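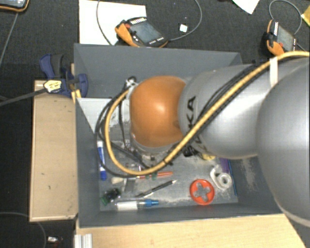 Stock Control, Handout 4: Reorder Points and Safety Stock

The reorder point is the stock level at which a new order is placed. It covers expected demand during the lead time, plus a reserve for variation.

Reorder point = (daily demand x lead time in days) + safety stock

Lead time runs from the moment the order is raised until the goods are booked in and available to pick. Time spent waiting in goods-in counts. Students often leave it out.

Worked case: Costello depot
Daily demand: 60 units
Lead time: 4 days
Safety stock: 2 days of demand, or 120 units
Reorder point: 240 + 120 = 360 units

The comparison is made against the stock position (on hand, plus on order, less back orders). Using stock on hand alone will trigger a second order while the first is in transit.

Fixed days of cover is a crude rule. It treats steady and erratic lines alike. Where daily demand is independent and the lead time is constant, safety stock is better set from the standard deviation of daily demand multiplied by the square root of the lead time and by a service factor. Hanrahan's notes on the Zoritz data give the derivation.

For Tuesday: rework the Costello case with a container load of 2000 units as the minimum order. State the effect on average stock and on the reorder point.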